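Dredley lab opens its doors for robot teaching afternoon

Visitors to the Jerken training center in Dredley had the chance in October to teach a robot arm with their own hands. The open afternoon was the second one the center has held, and 178 people signed up for it, more than the organizers had planned for. Extra places were added in the morning, and the last group did not finish until 7 p.m.

The tasks were simple ones taken from the kitchen. Each visitor first received a short explanation and then worked with the arm for 20 minutes. There were two ways to do it. In the first one, the visitor holds the arm directly and moves it to the object and then to the place where the object should go. In the second one, the visitor sits at a separate desk and guides the arm by remote control. In both cases the computer saves the movement, and the robot later uses many such movements to learn the task.

According to the center, most beginners found the first way easier. The remote control needs more patience, as the arm follows the hand with a small delay and it is difficult to judge how far the fingers are from the table. One school group of 25 pupils tried both ways and gave the better marks to the remote control — mainly, their teacher reported, for the reason that it felt like a game.

The software for the afternoon was provided by Arora, a small company from the same town, which has worked with Jerken for 4 years. It shows a green bar on the screen when a demonstration is good enough to be kept. If the movement is too fast or stops for too long in the middle, the bar stays gray and the visitor can repeat it. The center said that slow and regular movements are the most useful, even when they look a little boring.
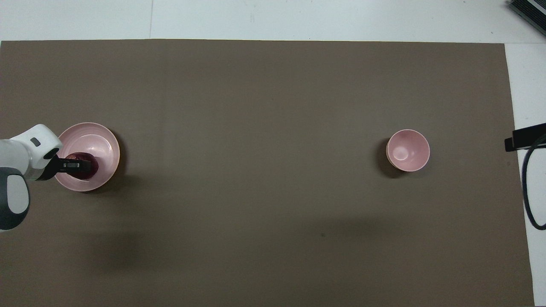 The saved demonstrations will now be checked by the staff, and the unclear ones will be taken out. The rest goes into a collection that the center is preparing together with the Amarasinghe Foundation, which pays for the tables and the arms. A first version should be ready in December, and schools in the region will be able to ask for it without cost.

A third open afternoon is planned for the spring. Groups can already register at the front desk of the center, and children under 12 must come with an adult. Visitors who took part in October may come again, but new visitors will get their places first.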